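一面墙、一只红箱子，和一间迟迟没收拾完的屋子

8/31/21

Sekdale在园区后排，门牌比门把手还小。第一次去的人多半会走过头，再折回来，对着一扇没有任何说明的门犹豫一阵。负责人来开门，第一句话是：“请进，别往架子后面看。”

他做整理顾问，专替小公司和小户型收拾屋子，按面积收费。Sekdale是他租下的样板间，面积不大，用来给客户看“东西该放在哪儿”。租约签了366天，多出来的那一天，他说是房东算错了，他没有纠正。“一个做收纳的人，白得一天也得找地方放。”

采访原定在客户区进行。客户区的椅子上堆着Manley的样册，我们便站着谈。他把样册挪到另一把椅子上，看了看，又挪回去。

我问他，自己的地方为什么也没收拾完。

“你去牙医家里，看他刷牙刷得怎么样。”他说，“我给别人家定规矩，一户4个小时，走的时候台面干净，主人感动。回到这儿，没人付我钱，也没人感动。”

他的规矩说起来很朴素：地上的东西先定，墙上的东西后定，台面最后。地上的东西大，挪一次费力，所以人会认真想；台面上的东西小，随手一放，就住下了。他管这些叫“暂住人口”。

最典型的一处在墙边。白色的高柜子和那块密密麻麻打着小圆孔的白色立板，都是大件，位置在图纸上改过好几遍。红色的灭火器箱没有进图纸，它归物业的检查表管。于是全屋最醒目的颜色由物业决定。

“我跟客户讲，箱子顶上不要放东西。”他说，“客户点头。然后他们转过身，就看见那个浅棕色的托盘。”

托盘里还有一样橙色的小东西。我问是什么，他想了想，说这个问题属于台面阶段，现在还在讨论地面。

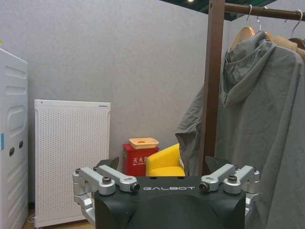 大件先站好，小件再说话

他对高柜子的感情比较复杂。柜子高，能装，关上门什么也看不见，这是优点，也是全部的危险所在。他接过一个单子，客户家里只有柜子，各式各样的柜子，每一扇门都关得很体面。“打开第一扇，掉下来一包气球。打开第二扇，是装气球的打气筒，还有6卷胶带，每卷都用了一点点。”

他劝客户扔掉其中一部分，客户说再想想。客户想了一个夏天，胶带又多了。

“柜子是用来推迟决定的。”他说完觉得这句太像样册上的话，请我别写。我说我考虑一下。

至于带孔的板子，他认为难处在打扫。孔越密，看上去越整齐，擦起来越没有尊严。他试过湿布，布上的毛留在孔边；试过吸尘器，声音像在审问谁。现在他用一把旧的软毛刷，从上往下，刷完再用干布带一遍。这套动作他不教客户，怕客户看完就不买了。

灭火器箱反而是他最省心的一件。颜色定了，字也印好了，没有选择的余地。他只提一条意见：前面的地要空着，人弯腰打开的时候，膝盖得有地方去。很多办公室摆得对，过了半年，前面多出一盆绿植。绿植又长高，箱子就成了花盆架的背景。

“你问他们为什么，他们说那儿空着可惜。”他说，“我这行一大半的时间，都在跟‘空着可惜’四个字打仗。”

墙上的东西

说到墙，他的语气正经了一点。样板间里有一面浅灰色的墙，装着一套深灰色花洒，顶上是圆盘喷头，往下有滑杆、托板、带拨杆的阀，再往下是出水口，黑色软管弯成一个U形垂着。这套东西不通水，来的客人里总有一位要去扳那个拨杆，扳完回头看他，好像他应该道歉。

装它费了一番周折。运货的是Didenko，先把箱子送到了隔壁楼，隔壁楼签收了，还夸包装不错。找回来以后，师傅问喷头朝哪边。他说朝人。师傅问人站哪边。两个人在墙前面轮流站了很久，谁也不肯先脱鞋。

他最想让客户看的是中间那块托板。“大家买花洒，看的是喷头，谁也不看托板。住进去第一个星期，洗发水就放到地上去了。”他主张托板上只放一样东西，最多再添一样，别的去别处。他自己在上面搁了个深色的小方块，问他干什么用的，他说占位置用的，位置占住了，别的瓶子就不好意思来。

软管他也有看法。太短，冲不到墙角；太长，垂下来绕脚。他量的办法是把喷头摘下，人蹲到最远的角落，软管还留一点弯，就够了。他当场示范了蹲的部分。

墙前不远是一张白色小桌，桌上的笔记本电脑打开着。按他自己的规矩，浴室样板区里不该有办公桌。按他自己的习惯，哪儿能放电脑，哪儿就是办公室。他曾把桌子请进里屋，里屋没有信号，桌子又回来了。

“客户站在这儿看花洒，我坐在旁边改报价。”他说，“效率很高，气氛很差。”

桌面他倒是有要求：下班前，除了电脑，其余的都得走。前几年他给自己定过罚款，留一件罚500，罚来的钱放进一只铁盒。后来铁盒也留在了桌上，他没想好该不该罚，制度就停在那里。

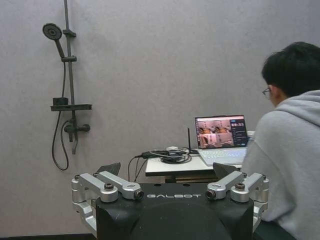
淋浴区的托板装多高比较合适？
以家里最常用的人为准，站直以后手肘弯起来能平着够到的高度就行。有孩子或老人的，往下让一点，装之前先用胶纸在墙上贴个记号，试几天再打孔。

聊到后来，他带我去看了架子后面，也就是进门时不让看的地方。后面是Stevard的收纳盒，成摞的，盒子里套着盒子，最里面一只盒子装的是盒子的标签。他说这批货是去年10月订的，订多了，退货要用原包装，原包装他当天就叠平扔了，叠得很整齐。

我问他有没有哪一户收拾完以后，真的一直保持下去。

他说有一户。那家人搬走了，房子空着，他去取落下的卷尺，台面还是他走那天的样子。他在里面站了一会儿，觉得很有成就感，又觉得不太对劲，拿上卷尺就出来了。

“现在我把要求降低了。”他说，“隔三个月去看一次，地上的大件没动，就算成功。台面我不看，看了伤感情。”

临走时有客户打电话来，问柜子和墙之间那条缝能不能利用起来。他捂住话筒，朝我做了个口型，大概是“空着可惜”。然后他松开手，很客气地问对方，缝有多宽。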